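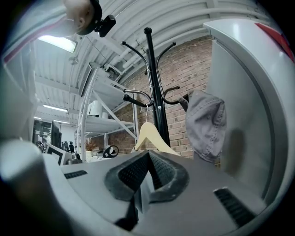

Gripper station checklist, hanger and coat stand task
Jotedley workshop, 2 Dec 2021
Filled in by me (Zoriana Skoryk), second pair of eyes Akash Pal

Right, this is the first full inspection after the jaw fault in November, so I've written more in the comments than the form really wants. Sorry Harish, I know you like them short! If you only read one bit, read item 4.

1. Finger pads, surface and seating
OK. I went over both pads on each gripper with a torch and a fingernail. No lifting at the corners, no shiny patches. Akash thought one felt a touch soft, so we swapped it for a new one and kept the old one in the Clorasora tub for Devendra to look at.

2. Finger travel, open to closed
OK, after a second go. First time round the left finger arrived a hair late. I took it off, wiped the slide, put it back and it closed evenly. Please do this check by hand with the power off, I've got a blood blister from doing it the other way.

3. Vents clear
OK. Bit of fluff, brushed out. Wool jumpers are the worst for it and we had a whole week of them.

4. Release under load
FAILED, then passed with the new setting. So this is the one that bit us. In November the jaws stayed shut on a hanger when Obinna let go of the trigger, he pulled, and the coat stand came over with everything on it. He got his foot out of the way and the only casualty was a mug, but it could easily have been his toes. We pulled the log afterwards and found the controller had stopped listening after 1000 cycles without a restart. Ceveo sent a patch and I've run 252 grips on it since, hanger plus a shirt, with no sticking. Before the patch I had 2 stuck closures in 126, so I'm happier, but I'm not signing it off for good until it has gone well past the old limit in one sitting.

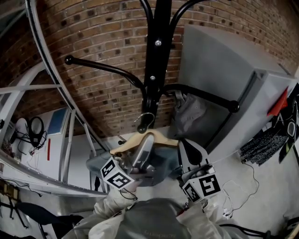
Until then: restart at every tea break, and if the jaws don't open, stop pulling. Put your other hand on the stand, call out, and get somebody to cut the power at the wall.

5. Coat stand stable
Needs action. It stands up fine on its own but it's light, and a sideways tug on one of the upper arms gets it rocking. Harish has ordered a weighted base from Joshi. Heavy coats stay off it for now, please.

6. Cables and floor
Needs action. I tidied, went for lunch, came back and it had crept out again. Can we have proper clips? Anything loose goes behind the shelving before you start, and I'd like whoever is holding the gripper to look down first.

7. Headgear and straps
OK. All the buckles hold. Obinna's chin strap was on the last notch so he's had a longer one.

8. Stop switch in reach
OK, tested from both sides of the stand. Label's peeling. 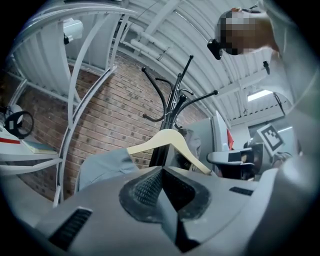 Can I carry on if the jaws stick once and then let go by themselves?
Please don't. Power it down, write the time and the cycle count on the sheet, and come and find me or Akash before anyone picks it up again.

Next check is mine too unless Devendra wants a turn. Items 5 and 6 stay open.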